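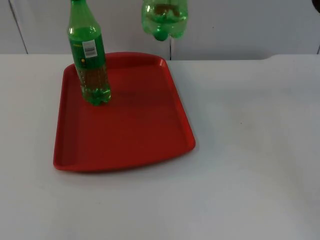 Green bottles and the red serving tray at one of the Drostthorpe test tables.

The handling rules at Drostthorpe run to 4 pages. The engineer who maintains them would prefer 3. "Every page you add is a page an operator skips," she said on a Monday afternoon call, with the current revision open in front of her.

The rules cover tabletop manipulation, mainly placing and removing household containers, and they apply to every arm on the site. Most of the text deals with the state of the table before a run begins. Objects must come from the approved list. The tray position is set by eye against a reference print, and the operator signs for it.

"We used to tape the outlines down," she said. "The policies learned the tape. We took it up in September and the success rate fell by nearly a third, so now tape is prohibited in the work area."

The log is kept in Storus, the site's record system. A run without a start entry is discarded, whatever its result. She applied that rule to a batch of 400 runs last year and does not regret it.

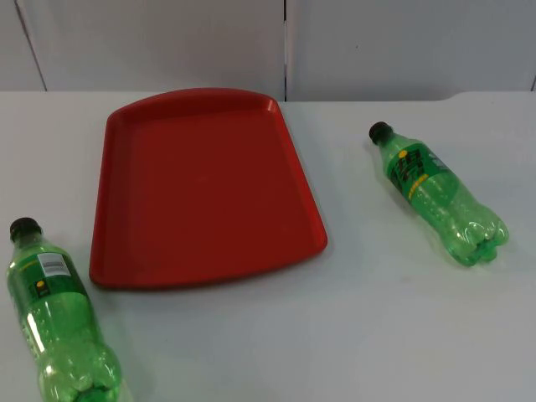
Bottles get a section of their own. They roll, they let light through, and their labels differ from one side to the other. The rules call for at least two sizes in any bottle task and require the label orientation to be changed between runs. "If the barcode faces up every time, you have tested one bottle in one pose," she said. "People write that up as grasping bottles in general. I send it back."

Speed limits come from the site risk assessment and cannot be raised by an operator. Stop checks are done at the start of each shift. The Lefèvre group, which shares the hall, asked for a weekly check instead and was refused.

She is less settled on failed grasps. The Jolton procedure, which the site followed before writing its own, allowed the operator to reset a fallen object and continue. The present text ends the run and records a failure. "It costs us data," she said. "Run 1492 was a good run up to the last second, and it is in the log as a failure. I can defend that to an auditor. I am still arguing about it with my own team."

The next revision will add a clause on worn labels. The draft is open for comment from operators on both shifts.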